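Home | Lists | Threads | Next in thread | Log in

Re: [floor-talk] the gripper shifts
From: Styliani Zervas
2 replies, 0 shares

Grigoris Vrettos wrote:
> Does anyone at Drodcombe know if the Vitura sessions count as
> packing hours or training hours? My slip says neither. Also my
> wrists would like a word with whoever picked the cardboard.

Grigoris, they count as packing hours until November, then Sarantis "reviews the category." I asked what the category was and got a calendar invite.

For those on the list who haven't had a turn: you do your old job, only with a gripper in each hand, so that a machine can learn it from you. I've folded boxes for 16 years and was told on Monday that my left side lacks consistency.

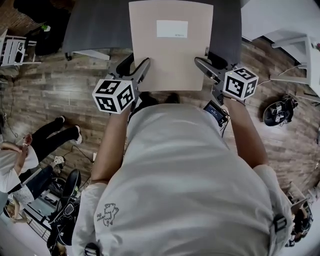

Last changed: Thursday, May 2, 2024

Big flat sheets are the worst. You pinch both bottom corners, the thing stands up in front of your face, and you steer by faith. With fingers I'd have it folded by now.

What changes for us, as far as I can get out of them: 3 of the packing benches go over to Ziltitz, and the people on them move to "supervision." Same pay grade, more standing. I'd like that in writing before I teach anything else how to tape a corner.

Grigoris, send me your slip and I'll take it up with mine.

Styliani

Comments (2)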